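How to Fold a Shirt on a Covered Table

Bohdana Kobzar
Updated 22 February 2026

A shirt folded on a bare tabletop tends to slide, and the creases end up wherever the fabric happened to stop. A cloth under the work fixes most of this. The method below applies to ordinary woven or knit shirts in adult sizes.

Preparing the surface

Use a plain cloth with some grip, such as brushed cotton. Satin and coated fabrics are too slick. The cloth should cover an area at least 100 cm wide, with enough depth to lay the shirt out from collar to hem. Smooth it from the center toward the corners. A wrinkle in the cloth will print through to a thin shirt if you press down on it.

Pick a cloth color that differs from the shirts. Sleeve edges are hard to find when both are the same shade.

Keep unfolded shirts to one side of the cloth and leave the middle clear. Work on one shirt at a time.
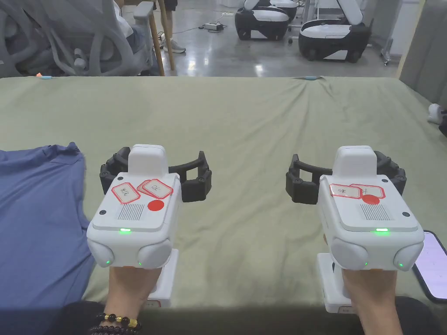

Folding

1. Lift the shirt by both shoulder seams and let it hang for a few seconds. Shake once.

2. Lay it face down with the collar away from you. Button-front shirts should be fastened at the top, middle and bottom buttons first.

3. Flatten the body with the palms, working from the collar to the hem. Pull the side seams straight. Do not stretch knits.

4. Fold the right side toward the center line, starting at the midpoint of the shoulder. Lay the sleeve back on itself so that it runs down parallel to the fold.

5. Repeat on the left. The two folded edges should be parallel. If the bottom is wider than the top, open the second side and redo it.

6. Bring the hem up to the middle of the body, then fold again to just below the collar. Turn the shirt over.

Common faults

Collar tilts to one side: the shoulder folds started at different points. Return to step 4.

Bulge at the lower edge: the cuff is caught in the hem fold. Turn the sleeve back at a sharper angle — short sleeves rarely have this problem.

Stack leans: alternate the direction of the collars from one shirt to the next.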